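El taller compartido Clonis completa el montaje de su puesto para pinzas de mano

1 octubre 2024 -- Redacción

El taller compartido Clonis ha dado por terminado el montaje de un puesto de trabajo destinado a registrar tareas domésticas con pinzas de accionamiento manual, según informa la entidad en una nota dirigida a sus socios. El proyecto, denominado Branar, comenzó en julio y se ha desarrollado íntegramente en las instalaciones del taller, con materiales adquiridos por los participantes y piezas mecanizadas en la propia sala de máquinas.

El puesto se compone de una mesa de madera flanqueada por dos raíles de aluminio, sobre la que se coloca un tablero claro para los ejercicios. La persona que trabaja en él sostiene una pinza en cada mano y manipula con ellas los objetos. Los movimientos registrados servirán más adelante para programar un brazo de sobremesa que los socios tienen previsto construir en una segunda fase.

El coste total de los materiales asciende a 2.000 euros, de los que la mayor partida corresponde a las pinzas y a la electrónica. En la construcción han tomado parte 18 socios, repartidos en turnos de tarde. La entidad señala que ninguno de ellos se dedica profesionalmente a la robótica y que una parte de las sesiones de julio se destinó a formación básica en cableado y en mecanizado de chapa.

Las pinzas siguen un diseño de la firma Proltow, modificado en el taller. El cambio principal afecta al soporte superior. La versión inicial, impresa en plástico, cedía al apretar los tornillos y obligaba a calibrar de nuevo al comienzo de cada sesión, por lo que fue sustituida por una pieza metálica. Los planos modificados se encuentran a disposición de los socios en el archivo del taller, junto con la lista de tornillería y el esquema de conexiones.

La primera serie de ejercicios, ya en curso, se centra en el manejo de cables y regletas. La nota justifica la elección por la dificultad que presenta el material flexible: un cable cambia de forma cada vez que se sujeta, y la postura de una mano condiciona lo que puede hacer la otra. El programa contempla seis ejercicios, entre ellos extender el cable, formar una lazada, girar la regleta sobre el tablero y retirar el conjunto hacia un lado. De cada ejercicio se harán 80 repeticiones, a cargo de personas distintas.

Las normas de uso aprobadas para el puesto establecen que las regletas empleadas en los ejercicios no podrán estar conectadas a la red en ningún momento. Asimismo, el tablero deberá quedar despejado al término de cada turno y las pinzas se guardarán con los dedos abiertos, a fin de no forzar los muelles. Los turnos se reservan en la hoja expuesta en la entrada. Quienes no hayan asistido a la formación de julio deberán realizar una sesión previa con un socio que conozca el equipo.

Queda pendiente la ordenación del cableado auxiliar. El taller ha solicitado presupuesto para una canaleta de suelo y estudia, como alternativa, llevar las conexiones por la estructura. Hasta que se adopte una decisión, se ruega a los usuarios que accedan a la mesa por el lado de trabajo y que no desplacen los equipos situados detrás de ella.

En cuanto a la segunda fase, el brazo de sobremesa se fijará a los mismos raíles, de modo que pueda retirarse cuando el puesto se utilice con las pinzas de mano. El diseño mecánico está avanzado, si bien la compra de los motores no se iniciará hasta que concluya la serie de cables y regletas. Una vez cerrada esta, se abrirá un plazo para que los socios propongan nuevos ejercicios. Entre las sugerencias ya recibidas figuran doblar paños, cerrar recipientes con tapa y clasificar tornillería.

Clonis recuerda que la participación en el proyecto Branar está incluida en la cuota ordinaria y no requiere inscripción aparte. Las consultas sobre el montaje y las solicitudes de copia de los planos pueden presentarse por escrito en la recepción del taller, en el horario habitual de apertura. 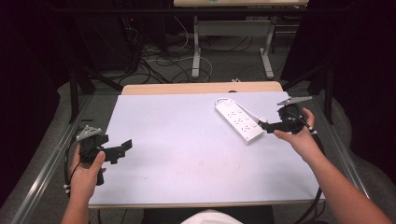

Lukoševičius pregunta en los comentarios si los planos del soporte metálico se facilitarán también a personas ajenas al taller, y añade que en su caso la pieza de plástico cedió por el mismo punto, junto al tornillo trasero. Propone además que la serie incluya un ejercicio con cable más grueso, pues a su juicio lo aprendido con uno fino sirve de poco cuando el material ofrece más resistencia al doblarse.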